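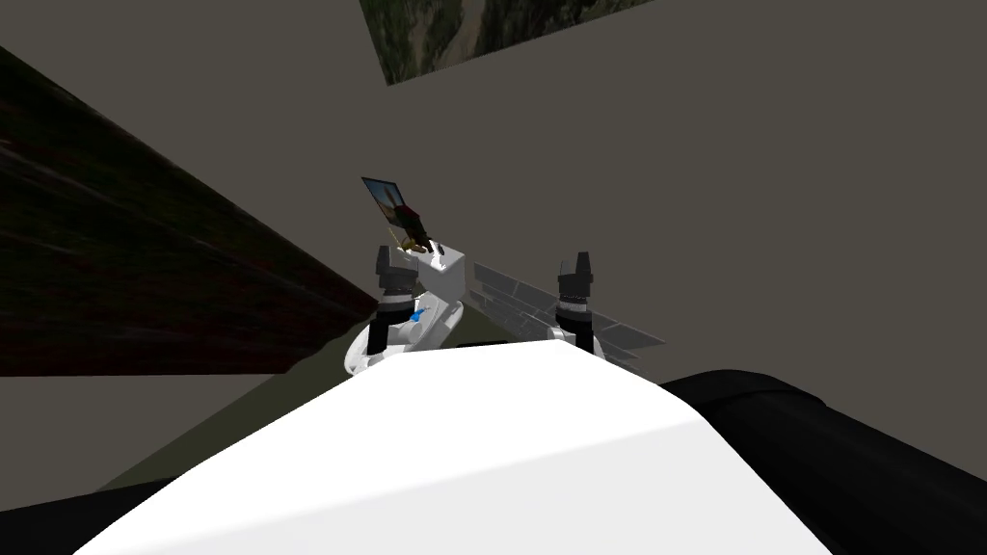 White gripper with two black fingers and a small picture card.

Plirnlow Residents' Forum > Allotments and Green Spaces > Water charges at the Radu Road site

flida_plot56
Members will be aware that the charge for water at Radu Road is to change from September. At present each plot pays the same amount, whatever its size. Under the proposal, full plots would pay more and half plots less. I would be grateful for the views of other plot holders before the reply form is returned.

Vilteto
I hold a half plot and support the proposal. It is difficult to defend a system in which a half plot pays the same as a full one.

greenend
I must disagree with the previous poster. Size is a poor guide to use. My full plot is largely fruit bushes under a thick mulch, and I seldom visit the tap after June. Certain half plots have a hose running all evening – this has been raised before and is in breach of rule 4.

Vilteto
Rule 4 concerns unattended hoses only. A hose held in the hand is permitted before 9 am and after 6 pm.

greenend
I accept the correction on the wording. My point about use stands.

flida_plot56
Could a meter be fitted at each tap?

tapwatch
This was looked into when the trough was replaced. The meters would record use at the tap and could not show which plot had drawn the water. The cost was judged too high for so little gain. I would prefer to see the money spent on storage. A 1000 litre tank beside the shed would fill from the roof over the winter, and there is a level base there already.

greenend
I would support a tank, provided that it is fitted with a lid and kept for watering cans only.

Vilteto
A tank is welcome but does not settle the question of the charge. The two matters should be voted on separately.

flida_plot56
Agreed. I shall ask for both to be placed on the agenda. Reply forms should be left in the box by the lower gate.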